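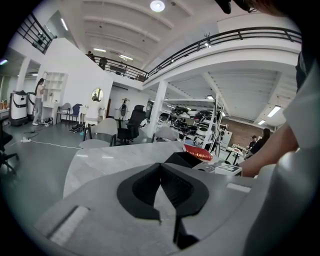
Break Area and Kitchenette Inspection Checklist
Trorkeo Building, second floor
Form 2426, revision 4
Inspection date: February 27, 2020
Inspector: Poonam Dixit
Previous inspection: January

Ratings: OK = meets requirement. M = minor, fix at next scheduled visit. A = action required, see comment. N/A = not present in this area.

Section 1. Tables and seating

1.1 Tabletops level, no rocking under hand pressure at the edge: OK
1.2 Tabletop surfaces free of cracks, chips and open seams: OK
1.3 Table edges smooth, no sharp corners at hip height: OK
1.4 Base bolts tight: M
Comment: One base bolt on the table nearest the window turned a quarter turn by hand. Tightened during the visit. Thread locker was not applied. Add to the Fastevby work order.
1.5 Chair glides present on all legs: A
Comment: Glides missing on two chairs. Bare metal has scored the vinyl next to the vending machine. Chairs tagged and moved to storage. Replacement glides are the push-in type, not the screw-in type ordered last time.
1.6 Walkway between tables and counter at least 36 inches clear: OK

Section 2. Electrical

2.1 Outlets within reach of the sink protected by GFCI, test button trips, reset works: OK
2.2 Cover plates intact and secured: M
Comment: Plate behind the coffee maker has a hairline crack at the lower screw. No conductor exposed. Same note as January.
2.3 No extension cords in permanent use: A
Comment: Cord running from the east wall to the microwave, passing under the floor mat. Removed. The microwave was moved to the outlet beside the refrigerator, which is on its own 20 amp circuit. Staff on shift were told. A label has been put on the east wall outlet.
2.4 Power strips not connected in series: OK
2.5 Panel door closed, 36 inches clear in front: OK
2.6 Circuit directory legible: M
Comment: Breaker 12 is listed as "spare" but feeds the under-counter lights. Correct the directory.

Section 3. Appliances

3.1 Refrigerator at 40 F or below: OK
Comment: Read 38 F on the middle shelf. The dial thermometer on the door still reads high and should be thrown out.
3.2 Refrigerator door gasket seals on all four sides: OK
3.3 Microwave door closes squarely, interior coating unbroken: OK
3.4 Coffee maker auto shutoff works: OK
Comment: Shut off at 60 minutes, as set.
3.5 Water heater discharge pipe clear and directed to drain: OK
3.6 Gas appliances: N/A

Section 4. Floors and water

4.1 Floor dry at time of visit: OK
4.2 Mats lie flat, no curled edges: M
Comment: The corner of the sink mat lifts. Acceptable until the Shakya delivery. If it catches a foot before then, take the mat up and leave the floor bare.
4.3 No leak at supply valves or trap: OK
Comment: Dry tissue held at each joint for one minute. The stain on the cabinet floor is old and has not grown past the pencil line.
4.4 Floor drain holds water in trap: OK

Section 5. Fire and exit

5.1 Extinguisher mounted, pin and seal in place, gauge in green: OK
5.2 Monthly tag signed: A
Comment: Tag not signed since January. Gauge checked and tag signed during this visit. The sheet on the clipboard does not replace the tag.
5.3 Exit sign lit, battery test passes: OK
5.4 Exit door opens fully with one motion: OK
5.5 No storage in exit path: OK

Section 6. Storage and cleaning supplies

6.1 Chemicals stored apart from food and below eye level: OK
6.2 All spray bottles labeled: M
Comment: One bottle with a faded label. Emptied and discarded.
6.3 Heavy items on lower shelves: OK
6.4 First aid cabinet stocked, nothing expired: M
Comment: Burn gel is out of date. Reorder from Ukeck with the next supply request.

Open items to carry forward: 1.4, 1.5, 2.2, 2.6, 4.2, 6.4.
Closed during visit: 2.3, 5.2, 6.2.

Items rated A are rechecked within 12 working days, including those closed during the visit. Recheck results go on the back of this form in ink. Do not start a new form for a recheck.

Signed: P. Dixit
Copy to: building file, Fastevby service desk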